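Hörtest in der Schule — was passiert da eigentlich?

Gesundheit für Kinder / Ohren und Hören

Im Mai geht es wieder los. Dann kommt das Hörmobil in die Schulen, und ihr bekommt einen Zettel mit nach Hause. Hörtest, steht da drauf. Manche kriegen gleich Bauchweh, wenn sie Test lesen. Müsst ihr nicht. Keine Noten, kein Lernen, kein Pieks.

Hier steht alles, was ihr wissen müsst. Schnell gelesen, versprochen.

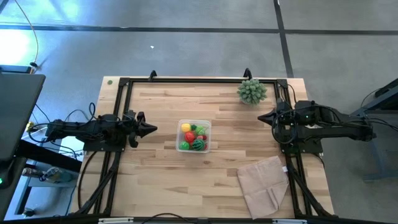
Redaktion Vidano Kinderseiten

Erst mal: Was ist Hören?

Jedes Geräusch ist eine Bewegung in der Luft. Wenn ihr auf eine Trommel haut, wackelt das Fell. Das Fell stupst die Luft an, die Luft stupst die nächste Luft an, und so weiter. Bis zu eurem Ohr. Das nennt man Schallwellen. Sehen kann man die nicht. Spüren manchmal schon — Hand auf eine laute Lautsprecherbox legen, dann kribbelt es.

Das Ohr hat drei Teile. Außenohr, Mittelohr, Innenohr.

Das Außenohr kennt ihr. Die Ohrmuschel, also das Ding, an dem die Brille hängt. Und der Gehörgang, der kleine Tunnel nach innen. Die Ohrmuschel fängt den Schall ein wie ein Trichter. Katzen können ihre sogar drehen. Wir nicht, oder nur ein kleines bisschen (manche können mit den Ohren wackeln, bringt aber nichts fürs Hören).

Am Ende vom Tunnel sitzt das Trommelfell. Eine ganz dünne Haut. Kommt der Schall an, fängt sie an zu zittern.

Dahinter: das Mittelohr. Da drin sind drei winzige Knochen. Sie heißen Hammer, Amboss und Steigbügel. Der Steigbügel ist der kleinste Knochen in eurem ganzen Körper, kleiner als ein Reiskorn. Die drei geben das Zittern weiter und machen es stärker.

Und dann das Innenohr mit der Hörschnecke. Die sieht wirklich aus wie ein Schneckenhaus. Drinnen ist Flüssigkeit, und da sitzen sehr feine Härchen auf Zellen. Die Haarzellen. Wenn die Flüssigkeit schwappt, biegen sich die Härchen, und die Zellen schicken ein Signal ans Gehirn. Erst das Gehirn sagt dann: Aha, Trommel. Oder: Mama ruft zum Essen.

Das alles geht so schnell, das merkt ihr gar nicht.

Warum wird das getestet?

Weil man es oft selber nicht merkt, wenn man schlechter hört. Klingt komisch. Aber wer schon immer leise hört, der kennt es nicht anders. Für den ist das normal.

Woran man es vielleicht merken kann:
Du sagst oft „Hä?" oder „Was?"
Du machst Hörspiele lauter als die anderen.
In der Klasse verstehst du bei Lärm fast nichts.
Du guckst den Leuten beim Reden immer auf den Mund.
Du bist nach der Schule total müde, weil das Zuhören so anstrengend war.

Das muss alles nichts heißen. Müde ist man auch so mal. Aber nachschauen ist gut, und dafür gibt es den Test.

Bei uns in Grotville sind im Frühjahr 200 Kinder aus den dritten Klassen dran, im ganzen Landkreis 600. Ihr seid also echt nicht allein.

So läuft der Test ab

Ihr geht einzeln rein. Im Hörmobil ist es sehr still, die Wände schlucken den Schall. Manche finden das erst ein bisschen seltsam, so eine Stille kennt man ja kaum.

Brille ab, Haarreif ab, große Ohrringe auch. Dann Kopfhörer auf. Die sind ziemlich groß und drücken ein wenig.

Jetzt kommen Töne. Hohe wie ein Vogel, tiefe wie ein Brummbär. Erst gut zu hören, dann immer leiser. Jedes Mal wenn ihr einen hört, drückt ihr auf den Knopf. Auch wenn er so leise ist dass ihr nicht ganz sicher seid. Ruhig drücken!

Erst das eine Ohr, dann das andere. Die Ohren können nämlich verschieden gut sein.

Nach 6 Minuten seid ihr fertig. Meistens jedenfalls. Wer zwischendurch niesen muss oder kichern, kriegt den Ton einfach nochmal.

Am Ende kommt eine Zeichnung raus mit Linien und Punkten. Das ist das Audiogramm. Oben bedeutet: hört schon ganz leise Töne. Weiter unten heißt, der Ton musste lauter sein. Eine Linie für rechts, eine für links. Rechts ist meistens rot und links blau, das ist fast überall so.

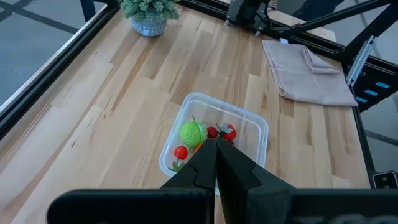 Heller Holztisch mit schwarzen Schienen am Rand.

Und wenn der Test nicht so gut war?

Dann erst mal gar nichts Schlimmes. Ganz oft ist nur Schnupfen schuld. Bei Schnupfen schwillt der kleine Gang zwischen Nase und Mittelohr zu, die Ohrtrompete. (Ja, heißt wirklich so. Tröten kann man damit nicht.) Dann sammelt sich manchmal Flüssigkeit hinterm Trommelfell, und alles klingt dumpf. Wie unter Wasser. Das geht meistens wieder weg, wenn der Schnupfen weg ist.

Oder es ist Ohrenschmalz. Ein dicker Pfropfen, der im Weg ist. Den macht die Ärztin raus, das kitzelt höchstens.

Ihr bekommt dann einen Brief für eure Eltern, und der Test wird ein paar Wochen später wiederholt. Ist es dann immer noch so, geht ihr zum Ohrenarzt. HNO steht da auf dem Schild, das bedeutet Hals, Nase, Ohren. Der guckt mit einem kleinen Licht ins Ohr und misst noch mal ganz genau.

Manche Kinder bekommen ein Hörgerät. Die gibt es in allen Farben, mit Glitzer auch. Ein Hörgerät ist wie eine Brille fürs Ohr — also nicht ganz, es macht die Töne lauter, die man schlecht hört. Dran gewöhnen muss man sich trotzdem, am Anfang ist alles auf einmal so laut. Die Klospülung! Papier! Das wird mit der Zeit besser.

Wenn ein Kind in eurer Klasse ein Hörgerät hat: Beim Reden angucken, nicht von hinten schreien. Und nicht alle durcheinander reden, das ist für die meisten mit Hörgerät am schwersten.

Ohren schützen

Die Härchen im Innenohr wachsen nicht nach. Beim Menschen nicht, bei Vögeln schon, gemein eigentlich. Wenn sie von Krach kaputt gehen, bleiben sie kaputt. Deshalb:

Kopfhörer nicht bis zum Anschlag. Wenn jemand neben euch normal redet und ihr hört gar nichts davon, ist es zu laut.

Macht Pausen. Nach einem lauten Konzert oder Kindergeburtstag brauchen die Ohren Ruhe.

Niemandem ins Ohr schreien oder pfeifen, auch nicht zum Spaß. Knallerbsen und Spielzeugpistolen weg vom Ohr. Die sind lauter als man denkt.

Bei Feuerwerk: Abstand und Ohrstöpsel, oder Ohrenschützer.

Keine Wattestäbchen ins Ohr! Damit schiebt man das Schmalz nur tiefer rein. Und das Trommelfell ist dünn, siehe oben. Ohrenschmalz ist übrigens nicht eklig, es hält Staub und Dreck draußen und wandert von alleine raus. Außen mit dem Waschlappen abwischen, fertig.

Fragen, die oft kommen

Tut der Test weh?
Nein.

Kann man durchfallen?
Nein. Es gibt nur: gut gehört, oder wir schauen nochmal.

Ich hab Schnupfen, was jetzt?
Sag es vorher. Dann kommst du vielleicht an einem anderen Tag dran.

Darf jemand mit rein?
Ja, eine Freundin oder ein Freund darf mit, muss aber mucksmäuschenstill sein.

Was ist, wenn ich ein Piepen im Ohr hab?
Kurz mal ist das meist harmlos, hat fast jeder. Wenn es bleibt oder nach einem Knall kommt: sofort den Eltern sagen.

Muss ich mitmachen?
Deine Eltern müssen auf dem Zettel unterschreiben. Ohne Unterschrift kein Test. Also Zettel nicht im Ranzen vergessen, da wohnen schon genug alte Brotdosen.

Zum Ausprobieren

Setzt euch zu zweit hin. Einer macht die Augen zu, der andere schnipst leise mit den Fingern — mal links, mal rechts, mal über dem Kopf. Wer die Augen zu hat, zeigt wo es herkommt. Links und rechts ist leicht. Vorne und hinten viel schwerer. Jetzt dasselbe mit einem Ohr zugehalten. Merkt ihr was? Das Gehirn vergleicht nämlich beide Ohren. Der Schall kommt auf der einen Seite ein winziges bisschen früher an, und daraus rechnet das Gehirn die Richtung aus. Mit nur einem Ohr klappt das schlecht.

Wörter von dieser Seite

Audiogramm: die Zeichnung vom Hörtest
Hörschnecke: Teil vom Innenohr, mit Flüssigkeit gefüllt
Ohrtrompete: Gang vom Mittelohr zum Rachen, hinter der Nase
Schallwellen: Bewegungen in der Luft, die wir hören können
Trommelfell: dünne Haut am Ende vom Gehörgang

Für Eltern und Lehrkäfte: Den Elternzettel gibt es im Sekretariat, auch in einfacher Sprache. Die Termine für das Hörmobil hängen in Grotville am Eingang der Schulen aus.

Nächstes Mal: Sehtest. Warum man sich ein Auge zuhalten muss und was die komischen Ringe mit der Lücke sollen.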